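Packers / finishers wanted -- small furniture, Fluswood workshop

Vestomico needs hands for the January rush. 8 places, mornings only, start at 7:30. No experience needed, we train you on the first shift.
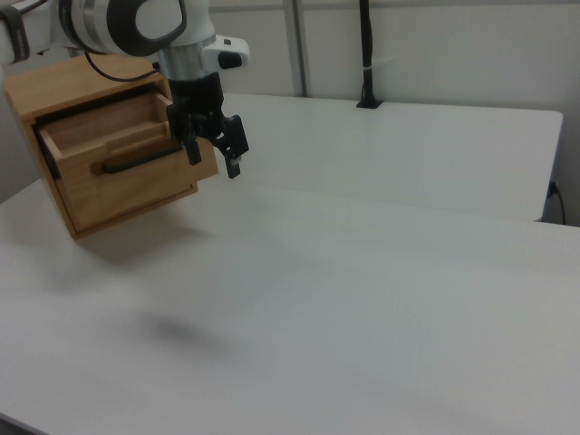
Work is mostly checking and boxing desk cabinets for the Nassar order, 2,752 units in all. Drawers get opened and closed, handles checked for wobble, corners looked over for dents. The light wood with the black bar handle is the one you'll see most, and it shows every fingerprint so clean hands pls. Then wrap, box, label, on to the pallet.

Standing work, some lifting. Closed shoes. Bring you're own lunch, there is a microwave.

Paid weekly. Ask for Bilal Bitar at the front desk, or leave your name and number with Fares Harb -- before noon is best.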